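Fladmont asks senior students to argue with a poem they have never met

For immediate release, March

Ninbridge, the schools writing program run by Fladmont, will send its new unseen poetry kit to senior English classes this term. It contains 424 short poems, no study notes and a teacher's guide that runs to 2 pages, one of them mostly margin. 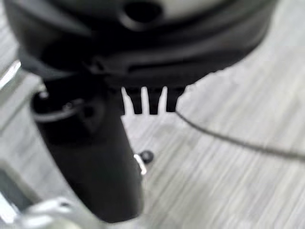
Meinrad Brunner would have preferred one page. Students, he said, had become very good at finding enjambment and rather shy about saying whether they liked anything.

Classes read two poems cold, then compare them aloud before anyone picks up a pen. Some 1,190 students tried the method in a trial last year, and 818 asked to keep their copies. The rest presumably had bags to carry.

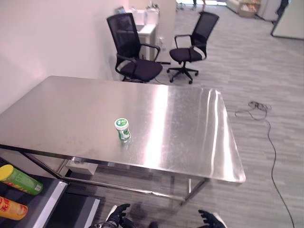
On the table at Fladmont

The poems come in pairs with a shared theme – weather, siblings, leaving home – and teachers are free to break up any pair that isn't getting along.
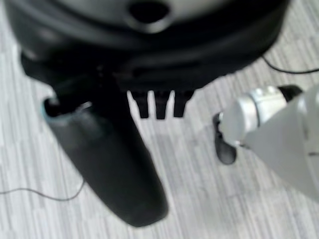 How to order

Schools can request a class set through the Ninbridge office, open until 4 pm. Printing is by Atumitz, in the Bíró typeface, with generous space for scribbling. Colour covers cost extra and do nothing for anyone's marks.

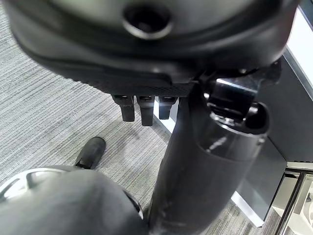 Ninbridge, March

Media enquiries: Meinrad Brunner, Fladmont.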